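3 min read

Kitchen Numbers I Don't Trust Until I Check Them

Most household tips come down to one person, one try and one nice result. A neighbor in Tustwood swears by a bread box that keeps loaves soft for 5 days. Compared with what? She never ran a loaf without it.

If you want to know whether a trick works, split the batch. Put half the herbs in the jar of water and half in the plain bag, same shelf, same bunch. Pick which half by flipping a coin, or you'll hand the better stems to your favorite method. I always did. 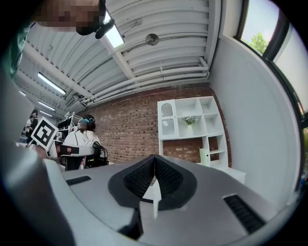
Then look after 72 hours and write down what you find before you decide how you feel about it. One bunch proves very little - I do 4 before I change a habit.

Averages fool people too. My oven averages out fine over an evening and still swings by 21 degrees, and cookies burn on the swing.
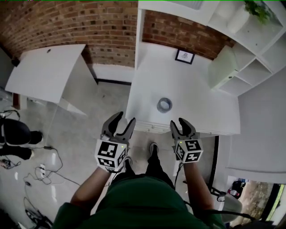 So write down the high and the low along with the middle. And be wary of anything "rated best" in a reader poll. The people who threw theirs out didn't vote.

18 shares
5 comments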